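Merch Person Wanted, Drallow Winter Tour

Drallow is a four-piece loud band from Standosen with 11 shows booked, one van and a merch table that has so far been run by whichever member lost the coin toss. Sales reflect this. We'd like a grown-up.

You'll sell shirts and the new LP, count the cash, and mail out web orders on days off. Rooms hold up to 900 people, though we can't promise they'll all come.
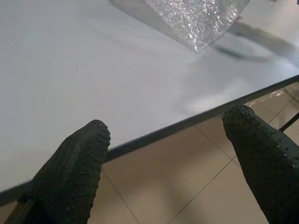 What we offer

A flat fee per show, a cut of sales, your own bed in most cities and dinner in all of them. Earplugs are free and not optional.

What we ask

A driver's license, decent math, and patience with drummers. Knowing our songs is a plus. Liking them is between you and your conscience.

Write to the band through the contact page by December 5, 2024, subject line "Merch."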